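Workshop tips from a picking bench

My colleague Areti Karras and I keep a page of small tips for our bench at Skosach, where we test how a robot arm takes mixed objects out of a bin. Many readers write that they have a similar bench, or only a garage, so I collect here what was useful for us in July.

Hold the bin before anything else

A bin that moves two millimeters spoils a comparison. Put a spring clamp on the rim, at a corner where the arm does not pass. Check it each morning with your hand. Blue tape is good for marking places on wood, and it comes off clean if you pull it slowly and low to the table.

Let the cable have its loop

We tied our cables very tight in the beginning, and the wrist was pulling on them at the end of each turn. Now we leave a wide loop near the last joint and use a soft strap higher up. Turn the wrist by hand through its full range before you close the strap. In a home workshop the same is true for the hose of a vacuum cleaner.

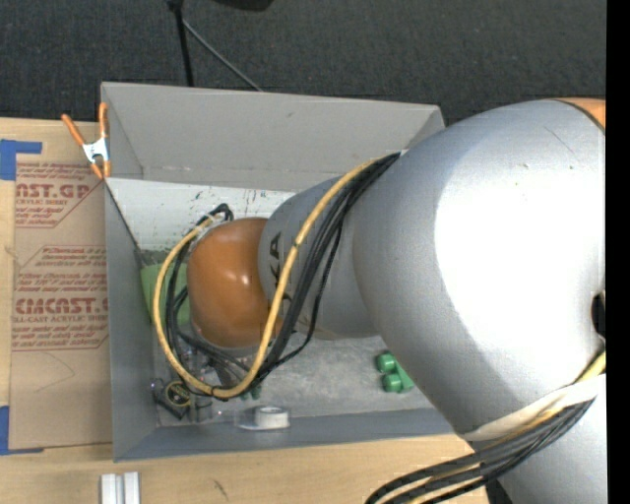 Panagiotis Alexiou asked if the loop changes the results, so we made a test of it. We did 246 picks with the short cable and 246 with the long loop, same objects, same order. The short cable failed 13 more times, nearly always when the object was lying against a wall of the bin. This is one bench and one arm, so please do not take our number for your own machine. But the method is easy to repeat: change one thing, keep the order of objects on a paper, and write down the failure at once, before you try again.

Choose objects that disagree with each other

For a long time we used only boxes, and our success looked very nice. Then we mixed in things which roll, things which are soft, and things with clear plastic on them. The success went down and we learned more in that week than in the spring. Kitchen drawers and toy shops are good sources. Wash everything first, a greasy object gives a different grip.

Shake, do not arrange

If you place the objects by hand, you will place them kindly. Put them in a second box, shake it and pour. Paraskevi Spanos made a rule that the person who pours is not the person who writes the result, and I recommend it.

Protect sheets until the last day

Leave the paper on acrylic while you measure and cut. Pencil lines are easy to see on it, and scratches stay in the paper. If the paper became old and does not want to come off, warm it a little with a hair dryer and begin from a corner.

Next month Areti will write about cleaning gripper fingers.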